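Nundport extends evening library hours

The Nundport public library will stay open until 9 p.m. on Wednesday evenings starting in February, the town said this week. The building now closes at 6 p.m. every weekday.

The change follows a survey of cardholders last fall in which 66 percent of those who replied asked for at least one late night. Many said they could not get to the branch on Polat Street before closing on work days.

"People were coming up to locked doors with books in their hands," said Gobnait Corrigan, the head librarian. "One late night won't fix that for everybody, but it's a start."

The town council set aside $26,000 for the longer hours, most of it for staff pay. The library will hire 2 part-time clerks -- one for the front desk and one for the children's room. Study rooms can be booked for the evening by phone or at the desk.

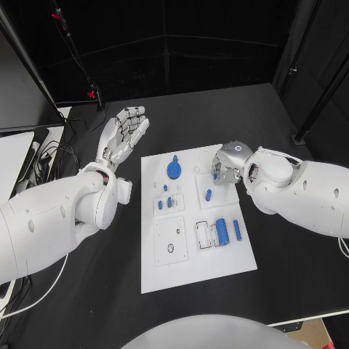

Will the Tosulon branch also stay open late?

The smaller branch will keep its current hours for now. Judite Arruda, who manages it, said the town will look at the question again when the next budget is drawn up.

Bus riders should note that the last Route 9 bus to Sinport leaves the library stop at 8:40 p.m.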